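Labs > Bonesside Bench > Gripper trials > FAQ

Gripper trials on desktop PC teardown: frequently asked questions

These are the questions we get most often about the teardown trials at Bonesside. We update the page when the setup changes.

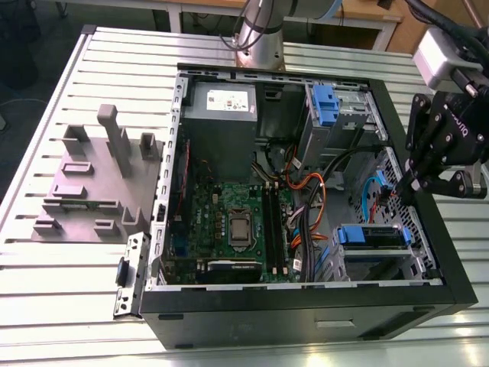

What are the trials for?

We want to know which gripper and controller settings cope best with taking apart old desktop computers. The tasks are small ones: pulling a memory module, lifting out a drive carrier, unplugging a data cable, picking up a loose bracket and setting it down somewhere useful. Every gripper gets the same tasks in the same order.

Which grippers have you compared?

Three so far. The Tolel is an articulated multi-finger gripper. The Cikeo is a plain parallel-jaw model with swappable fingertips. The third is a suction tool built in our own shop, which we only use on flat panels and drives.

How many attempts are in the results?

The current tables cover 2,473 attempts. Of those, 1,807 ended with the part out of the case and placed where it belonged. Another 363 got the part free but dropped it or set it down wrong. The rest are counted as failures, including the ones an operator stopped.

Which gripper did best?

It depends on the part. The Tolel did better on drive carriers, where the fingers can close on an uneven shape. The Cikeo was ahead on memory modules - its narrow tips fit between the slots, and the Tolel is bulky there. Neither is good with power cables. They move when touched, and the arm has usually planned its approach for where they were a moment ago.

Why is the computer on its side?

With the side panel off and the case lying down, nearly everything comes out vertically. We tried a few runs with the tower standing up. The wrist had to turn so far that the arm kept reaching its joint limits.

Is the case clamped to the table?

For pulling tasks, yes. The worktable is slotted aluminum profile, so stops and clamps can be moved in a couple of minutes. For pick-and-place of loose parts we leave the clamps off.

Where is the camera mounted?

We have tested both a wrist camera and a fixed one. The wrist camera gives a closer view of latches and tabs, but the fingers block part of it in the last inch or so. The fixed camera sees the whole case and struggles with depth inside the drive bays. Most runs now use both.

Does reflected light cause trouble?

Yes. Bare sheet metal and aluminum both throw glare back at the camera. Lowering the exposure helped more than moving the lamps did. Black parts against other black parts are still hard.

What controller do you run?

The Desjardins controller, in force-limited mode. We ran 123 attempts with position control only before giving it up. A memory module that is still latched will not move, and a position controller keeps pulling.

Do you power the computers on afterward?

No. They are scrap units and are never connected to power during a trial. We let them stand unplugged before opening them.

Can I use your task list?

Yes, it is free to use for teaching and research. Please say which version you used - the order of the cable tasks changed in March, and older scores can't be compared directly.

Can I send you a gripper to test?

Write to us first with the weight, flange pattern and supply voltage. We can't take anything that needs its own air compressor.

Contact the bench team | © Bonesside Bench | Back to top

This site uses cookies to remember your settings. Accept | Manage preferences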